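Unit 6: Teaching by Demonstration
Handout to go with the second lab block
Instructor: Adoración Rivas. Lab support: Eusebio Campos

Read this before you come to the lab. You will need sections 2 and 3 at the bench, so bring a copy.

1. Two ways to show a robot a task

In Unit 5 you wrote waypoints by hand. You moved the arm, stored a pose, moved it again, stored another. The program played them back in order. In this unit the arm records the whole motion while a person performs the task through it. A policy is then trained on the recordings.

There are two common ways to do the recording.

Hand guiding (also called kinesthetic teaching). The arm is put in a compliant mode and you push it through the motion. You feel contact directly, so it works well for insertion, wiping and anything that involves pressing on a surface. The drawbacks are that your hands and body can block the camera, and that a large arm is tiring to move precisely. The forces you apply to the arm also get mixed in with the forces from the task unless they are measured separately.

Remote control (teleoperation). You stand away from the arm and drive it with a hand controller, a 6D mouse or a smaller leader arm. The camera sees only what it will see later when the robot runs alone. The drawback is that most setups give you little or no sense of touch. Beginners close the gripper too early and push down too hard.

We use both in this course. Lab 6A is hand guiding on the small arms. Lab 6B is remote control on the large arm, with the bin.

2. The bin task

The task in Lab 6B is to pick one object from the bin, lift it clear of the rim, and set it back down at another spot on the bin floor. It sounds easy. The sloped walls make it harder, because a long object lying close to a wall leaves little room for a finger on that side. You will have to choose the approach angle with care, and sometimes push the object toward the middle before you grasp it.

Keep an eye on the cable bundle when you rotate the wrist. It needs slack. If you turn the wrist far in one direction and then keep going on the next pick, the bundle tightens and the arm may stop with a joint torque error. Return to the neutral wrist angle between picks.
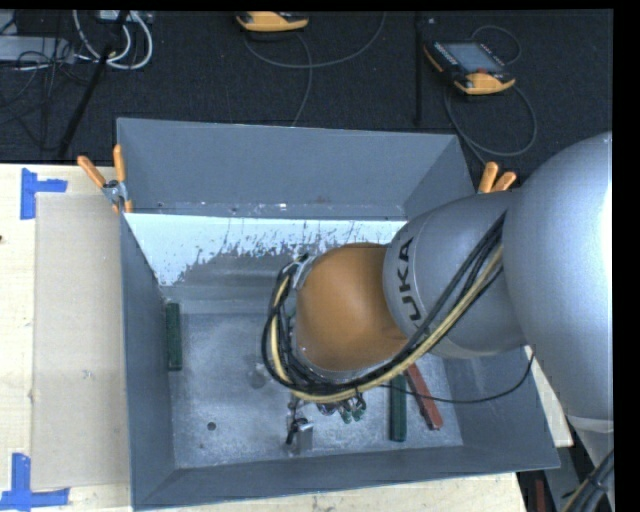
Figure 6.2. Gripper pointing down into the bin, with the bin rim clamped.

Do not lean on the bin or adjust the clamps. If the bin moves, tell Eusebio and stop recording. Demonstrations taken before and after a shift do not belong in the same set.

3. Recording procedure

Work in pairs. One person operates, the other keeps the log and stays within reach of the stop button. Swap after 10 demonstrations.

a. Check that the log sheet has both names and the station number.
b. Operator moves the arm to the start pose.
c. Partner calls the target object out loud and writes it down.
d. Start recording, wait one second, then begin.
e. Approach, grasp, lift, place, open, retreat. Do not pause over the object to think. Long pauses teach the policy to pause.
f. Stop recording and mark the result: good, failed or discard.

Keep the failed ones. A missed grasp followed by a clean second try is useful and should be marked good, with "retry" in the notes column. Discard is only for recordings where something outside the task went wrong — a dropped connection, a person reaching into the bin, the wrong target.

Each pair hands in 17 good demonstrations.

4. What happens to the data

Your recordings are added to the class set, Pluvside, which held 2,313 demonstrations at the end of last term. Baltasar Benítez maintains it and will reject files with missing log entries. In November we train on a subset of 200 and compare the result with the full set. Expect the gap to be smaller than you think for objects in the open and larger for objects near a wall.

5. Questions to prepare

Be ready to discuss these in the section led by Grażyna Nowicki.

Why might two skilled operators produce a worse data set together than either one alone?

Which parts of the bin task would you rather teach by hand guiding, and what would you lose?

If the policy fails near the walls, what new demonstrations would you collect first?

Reading: course notes, chapter 6, up to the section on action chunking. The rest of the chapter is for Unit 7.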